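Can a robot put books away yet?

tillau_reader
I run the office at a small used book shop and I'd like to stop shelving by hand. We get up to 50 returns a day. Is there anything that can do it? 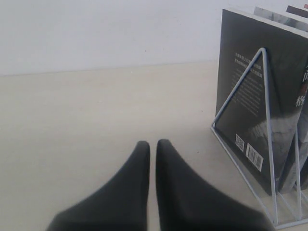 Gripper beside the wire rack

Drenum
Sort of. Picking up one book is fine. Sliding it between two others that lean is still slow – ours takes 2 minutes a book on a good day.

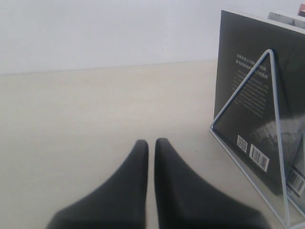

Hilde De Smet disagrees about the speed. Two minutes is all right if it runs overnight, she writes, and her shop would take it.

Drenum
Fair, if you can leave it alone. I wouldn't yet. Clear plastic is the other weak spot,

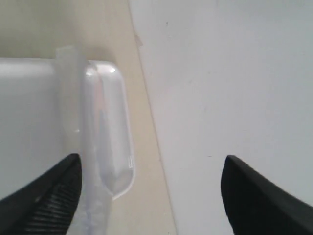 and so are shiny covers, so keep a person on those.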